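Section 3. Setting up the Flotwood kitchen scale and taking your first readings

Read this section before you put anything on the scale. It takes longer than the quick-start card suggests, and the quick-start card leaves out most of what goes wrong. The card says the scale is "ready in seconds." It is ready to show a number in seconds. Whether you should believe the number is what this section covers.

These steps apply to the Flotwood and to the older Stultik model, which uses the same buttons and the same display. Where the two differ, there is a note.

3.1 Before you start

You will need:

Two fresh batteries of the type printed inside the cover
A hard, level surface
A cup or bowl you use often
Something whose weight you already know

About that last item. A check weight is best. A sealed bag of sugar is often recommended, and it will do for finding a scale that is badly off, but the weight on a bag is the weight of what is inside it. The bag weighs something too, and packers are allowed some slack. Do not adjust your scale to match a bag of sugar.

CAUTION: Do not mix old and new batteries. A scale with one weak battery may go on working for weeks and drift the whole time. The low-battery sign comes on late. We would not rely on it.

3.2 Fitting the batteries

1. Turn the scale upside down on a folded towel. Do not press on the plate.
2. Slide the cover off toward the edge of the case.
3. Pull out the plastic strip if there is one. Throw it away.
4. Put in the batteries, matching the plus and minus marks.
5. Slide the cover back until it clicks.
6. Turn the scale right side up and leave it alone for 2 minutes.

Note: On the Stultik the cover does not click. Push it until it stops.

3.3 Choosing a surface

Most complaints about a scale are really complaints about the counter. A scale measures how hard something pushes down on its feet, and if the feet are on a dish towel, a soft mat or a cutting board with a bow in it, some of that push goes astray. The makers of padded "scale mats" will tell you otherwise. We have tried three of them and gone back to the bare counter each time.

1. Wipe the surface and the feet of the scale. A single grain of rice under one foot is enough to matter.
2. Set the scale down and press lightly on each corner in turn, with the power off. If it rocks, move it.
3. Keep it away from the stove, the fan and the open window. Moving air pushes on a wide plate more than people expect.
4. Leave some clear space around it, so that nothing leans on the plate or hangs over it.

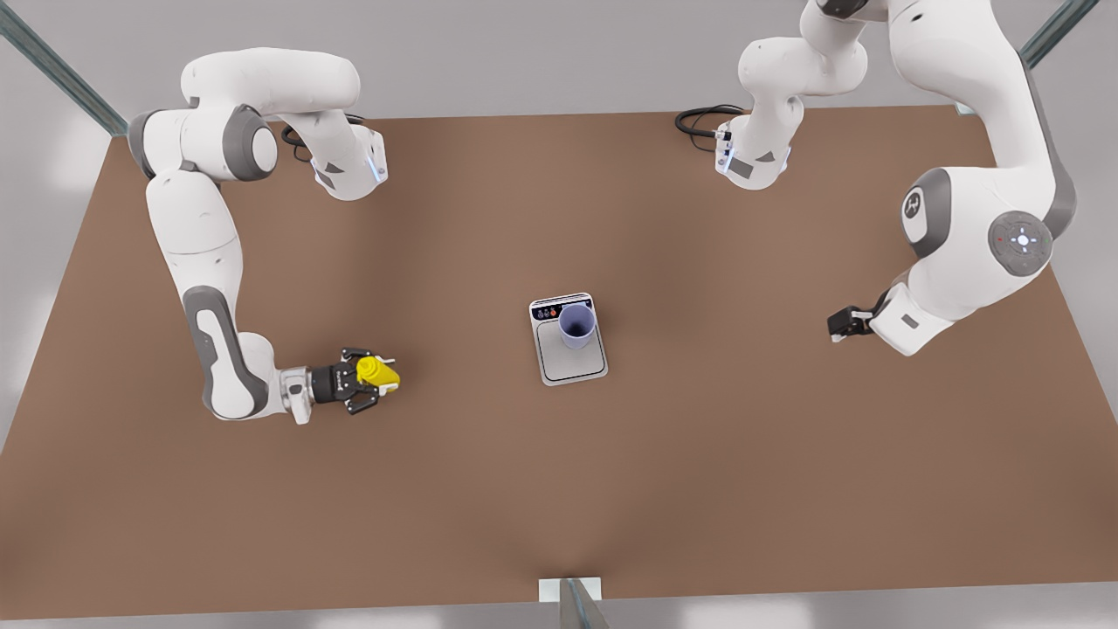

The zero button is the one you will use most, and it is the one most often misunderstood. It does not calibrate the scale. It tells the scale to call whatever is on the plate right now "nothing" and to count from there. If you weigh into a cup, as with the lavender-blue one standing on the small white scale, the cup has to be on the plate before you press zero, and it has to be the same cup when you read the result. Swapping in another one from the same set is not good enough. Cups from one set can differ by several grams, which is a lot if you are measuring yeast or salt.

3.4 Zeroing with a container

1. Turn the scale on with nothing on the plate.
2. Wait until the display shows 0 and stays there. If it flickers between two numbers, go back to 3.3.
3. Put your empty container in the middle of the plate.
4. Wait for the number to settle. Write it down.
5. Press ZERO once. The display goes back to 0.
6. Add your ingredient slowly.
7. Read the number only after your hand is clear.

Step 4 looks like a waste of time, and it is the step everyone skips. If the scale shuts itself off halfway through a recipe, that written number is the only way to get back to where you were. Subtract it from the full weight and carry on.

Note: When you lift the container off, the display will show a negative number. Nothing is broken. The number should match the one you wrote down, with a minus sign in front. If it does not, the zero has drifted and you should start again.

CAUTION: The weight of the container still counts toward the limit of the scale. A heavy mixing bowl can use up a good part of the range before you add any flour.

3.5 Checking the scale

The box says "factory calibrated." That may well have been true at the factory. Since then the scale has been in a truck, on a shelf and in another truck, so check it yourself.

1. Turn the scale on and let it settle at 0.
2. Place your check weight in the middle of the plate. Write down the reading.
3. Take it off. The display should return to 0.
4. Repeat with the weight near each corner.
5. Compare the readings.

Small differences from corner to corner are normal. A reading that is wrong by the same amount every time is a nuisance you can live with. A reading that changes from one try to the next is worse, and no amount of button pressing will cure it.

Our own test piece is a jar of steel shot that weighs 1,226 grams on a bench balance. The Flotwood we keep for testing read 2 grams high on the day we unpacked it and has read 2 grams high ever since. We consider that a good scale. We would not say so if it had been right once and wrong the next morning.

3.6 Slow pouring and automatic shut-off

Both models ignore very small changes in weight, because otherwise the display would never sit still. If you sprinkle in a spice a pinch at a time, the scale may decide that nothing is happening and stay at the old number. Lift the container and set it down again to get a fresh reading.

The shut-off timer works the same way. A long, slow pour can look to the scale like an empty kitchen. On the Flotwood you can hold UNIT for 3 seconds to turn the timer off. On the Stultik you cannot. The Ospina timer add-on sold for the Stultik changes the display light only, whatever the package implies.

3.7 If the readings still look wrong

Display shows dashes: too much weight on the plate. Remove it at once.
Display shows LO: replace both batteries.
Number creeps upward: check for drafts, then for a container touching the wall.
Number is far too large or too small: press UNIT. You are probably reading ounces.

If none of this helps, send the scale to the Colthorpe service desk with its batteries removed. Include your corner readings from 3.5. Without them the desk will ask you to do the test anyway.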